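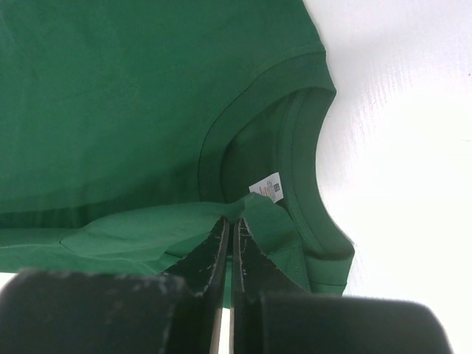

4.2 Wear time and gaps in the record

The activity logs from the Okden wristband show when the band was on the skin, but they say little about why it was taken off. Each band writes a contact flag every minute, and a gap is any run of minutes in which the flag is missing. Most of the gaps we found were short and fell in the morning or late evening, when people reported washing or changing. Clothing came up often in the diaries. Participants in the chest clip group fastened the sensor at the collar of an ordinary T-shirt, on the ribbed neckband and close to the stitched seam where it joins the body of the shirt, a neckband and seam like those of the green one in Figure 3, and they had to move it each time they put on something else. The wristband group had no such step, and their gaps were fewer but longer.

Figure 3. Green cotton T-shirt, neckband and collar seam.

We logged 2,032 gaps over the study period across both groups. Of these, 688 could be matched to a diary entry that gave a reason. The rest had no entry, or had one written so long after the gap that we did not trust the match. We set the limit at two hours. A looser limit would have raised the number of matched gaps, but in the pilot, entries made after two hours often gave the wrong part of the day.

Reasons were coded by two readers into five groups: charging, washing, changing clothes, discomfort, and forgetting. A sixth group, other, was used for entries that fit none of these. Charging was the most common reason in the wristband group. In the clip group it came second, after changing clothes. The clip runs on a coin cell and needs no charging in normal use, so we expected few entries of this kind. On reading them again we found that many participants had written "charging" on days when they took the clip off along with their phone and left both on the same shelf. We kept the code as written and did not correct it.

Discomfort was reported less than in the earlier work by Zarei, whose participants wore a stiffer band made by Rotico. Mahtab Zarei kindly shared her coding sheet with us, and we used her wording for the discomfort items so that the two sets could be compared. The comparison has limits. Her study ran through the summer and ours began in November, and skin complaints under a band are known to rise in warm weather.

4.3 Checking behavior

Both devices were paired with the Grirnosari phone app, which shows the day's step count and a simple bar for active minutes. The app records each time it is opened. The wristband also has a small display that lights when the wrist is raised, and these events are recorded on the band itself. We treated the two as separate measures – a raised wrist takes no effort and may not be a check at all.

App openings fell steadily over the first three weeks in both groups and then leveled off. The fall was steeper in the wristband group, which is what we would expect if people moved from the phone to the band for the same information. Wrist raises did not fall. Some of them came during exercise, and a manual review of 100 randomly chosen events suggested that many of these were arm movements with no intent to look at the display. We did not try to filter them out by software, as the accelerometer record around each event was too short.

A few participants opened the app far more than the rest. One made roughly 1,300 openings during the study, and several of her diary entries mention a walking contest with coworkers. Leaving her out changes the mean for the clip group but not the median, and for this reason medians are used in the tables that follow.

We found no clear link between checking and wear time. People who opened the app often did not keep the device on longer, and some of the best wear records came from participants who hardly opened it at all. At the exit interview, held at the Hodoroagă clinic, several of them said they had stopped thinking about the device after the first week. Others said they wore it because they had agreed to. The interview did not ask about this directly, and we report it only as background to the figures in Section 5.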